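Fikis Project: Insertion Without a Fixed Starting Pose
Uvness Laboratory, Gallery
Jan 16, 2020

The Fikis project studies how a manipulation policy learns to find and line up with an opening when the target has been moved between attempts. Work is carried out in the bin cells at Uvness, with controllers developed under the earlier Imai program.

In December the group completed its first full comparison. Two policies were trained on the same recorded attempts – one with a fixed starting pose, one with the target placed anew for each attempt – and each was then tested on 43 placements. The second policy recovered from a missed first contact in 8 cases. The first recovered in 2.

The result is limited to a single target and a single bin geometry. Both policies received camera images and joint positions only; no force signal was supplied. Placements in which the target rested against a wall were scored separately and are not included in the totals given on this page.

A full account of the method, including the reset procedure and the scoring rules, is given in the Kostano technical note. Images on this page may be reproduced for teaching with credit to the laboratory.
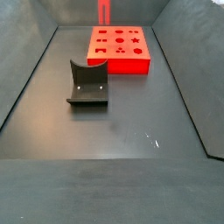 Bin Cells and Targets

Shape-sorter block with nine openings in a three-by-three grid, beside a black bracket with a curved upper edge. The star opening is at the right of the middle row, next to the round one. Open floor toward the near wall leaves space for new placements.

Related pages: Imai Controllers – Kostano Technical Notes – Gallery Index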